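The Slow Post: Frequently Asked Questions

The Slow Post is a pen-pal exchange run by Theda Kröger out of her spare room. She answers the mail, and she wrote these answers too, so any sighing you detect is hers.

How do I get matched with someone?
Fill in the form, tell us three things you could talk about at length, and wait. Matches go out once a month. Kiprono Rweyemamu does them by hand at the kitchen table and will not be hurried.

Do I have to write by hand?
No. Typed letters are fine, and in the case of Cillian Mulcahy they are a mercy.

How long should a letter be?
Long enough to need a stamp. Our record is 11 pages, both sides, on the subject of a neighbor's hedge. The reply was a postcard. They are still writing to each other.

I have nothing interesting to say. Can I join anyway?
Please do. People with interesting lives tend to stop writing by February. Tell us what you had for lunch and who annoyed you at the bank.

Which paper and pen do you recommend?
Whatever is in the drawer. So-yul Ban swears by Barbier paper and will tell you why for as long as you let her. I use the backs of old calendars.

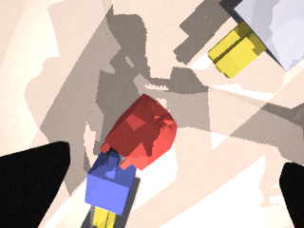
Red, in light and shadow.

My pen pal hasn't answered. Should I worry?
Give it seven weeks. Mail gets lost, people get busy, and some of us put a letter somewhere safe and never see it again. After that, drop me a line and I'll give them a nudge.

Can I ask for a new pen pal?
Yes, once a year, no reasons required. You may give reasons if it makes you feel better — I do enjoy them.

Can I send gifts?
Flat ones. Pressed leaves, recipes, a ticket stub. Boonmee Jitpraphai once mailed a slice of fruitcake and we have had a rule ever since.

How many members are there?
586 at last count, a few of whom have moved and not told me.

Is there a fee?
None. Stamps are your problem.

Do you read our letters?
I do not. I have 800 envelopes of my own to get through — most of them asking whether I read the letters.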